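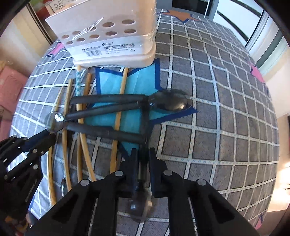 Obura Floor Set, README

Obura is a collection of short two-handed manipulation recordings made with hand-held grippers in ordinary rooms. It was put together by Oltex to train policies that pick up thin, shiny and awkward household objects from a floor mat and move them into a container. Release 4 contains 1125 episodes. Please read the sections on objects and known problems before training on it.

What is in an episode

Each episode is one continuous recording of one person working with two grippers, left and right. An episode starts when the operator closes both grippers once in the air and ends when they do it again. Both closings are trimmed from the released files.

For each gripper we provide:
wrist video from a wide-angle lens
jaw opening, sampled with the video
gripper pose, estimated from the video and the motion sensor
a one-line instruction in plain English

Instructions were written by the operator before the episode, not added later. They look like "put the spoon in the basket" or "move the long sticks to the left side of the mat." Spelling was corrected and nothing else was changed.

Layout of the work area

Work is done on a large mat on the floor. The mats differ between homes. Some are plain and some have a printed grid or printed stars, and we did not try to hide this. A basket or tray goes on the far side of the mat. The other objects go in the middle, and the operator is told to let them overlap. Long sticks may lie under or over other things. Metal spoons should be included whenever the home has them.

We don't remove labels or plastic film from baskets. A policy that only works with clean containers was one of the complaints about release 3.

Operators are asked to leave the rest of the room alone. Wardrobes, windows, cushions and whatever else is around the mat will show up at the edges of the wide-angle video.

Objects

Thin: bamboo or rattan sticks, cords, spoon handles. Many of the sticks are slightly curved and roll when touched at one end.

Reflective: spoons, polished metal parts, clear plastic. Depth estimates on these are poor and we don't ship depth for this reason.

Flat: sheets cut into simple shapes, including stars, some outlined with tape in a darker color. These serve as targets in some episodes and as things to be moved in others. The instruction line tells you which.

Long: tools with foam-covered rods, and other items that are easier to lift with both hands.

Splits

The test split has 209 episodes. It was made by home, so no room in the test split appears in training. If you make your own split, do the same. Splitting by episode gives scores that are much too high, as the same mat and basket will be on both sides.

Known problems

Pose estimates drift when a gripper is held still close to a plain mat. Printed grids give much better tracking. Drift is flagged per episode in the field pose_ok, and a value of 0 means you should use the video only.

The jaws can hide thin handles almost completely. If you are labeling grasps, use the jaw opening together with the video from the other hand.

Transparent objects near the lens are often out of focus. We kept these episodes.

Five episodes from the Fekgate homes have left and right swapped. They are listed in swapped.txt and will be fixed in the next release. Don't fix them by mirroring the video.

Failed grasps are kept as long as the operator went on to finish or said out loud that they were giving up. Audio is not released. The outcome is in the field result, with the values done, partial and stopped.

Privacy

Everyone who recorded agreed in writing to release of the video. Ebbe Eklund checked the training split for faces, mail and screens, and Elsa Rustad checked the test split. Where something was found, the whole episode was dropped. To ask for an episode to be removed, send its ID to the data desk at Oltex.

Changes since release 3

New homes added in November.
Instructions moved from a single table into the episode folders.
Jaw opening is now in millimeters. It used to be a fraction, and old loaders will read it wrong without giving an error.
The Brirby loader is no longer included.

Contacts

Recording and operator guide: Halvard Eide
File format and loaders: Margus Urbonaitė
Everything else: Elsa Solheim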